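The Ellura Plate Trials: A Gallery of Stoppages

15 June was meant to be demonstration day for Ellura, the arm we have been teaching to put crockery away. It became fault-logging day at Barkel instead. The job is one plate, one rack, and the log now runs to 61 stops. Most were the same stop.

The trouble is the rim. Ellura comes down beside a plate, and if the height is out by 3 millimetres the fingers press on the edge when they should be going either side of it. The force limit trips, the arm freezes, and someone has to walk over and press reset. The limit is doing its job. We would just like it to have less of one.
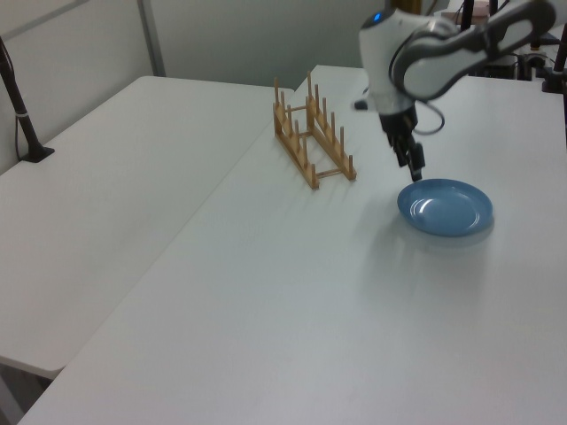

Fingertips close to the left rim of the blue plate, wooden rack still empty. Stops 1 to 11 all came at this point in the move.

We blamed the plate first, naturally, and then the table. There are two tables with a gap between them, and we spent a morning with a spirit level proving that both were innocent. The culprit was a height offset left over from the old Lanz fingers, which were shorter. It had been sitting in the settings file since October, on line 1,412, under a comment reading "temporary".

The offset has gone and the approach is slower near the rim. The force limit stays where it was, despite a popular proposal to raise it. Please don't reach in to straighten a plate while the arm is stopped: press the red button first, every time, even if it looks asleep.

Next gallery: the Erkora bowls, which are deeper and have already caused two stops.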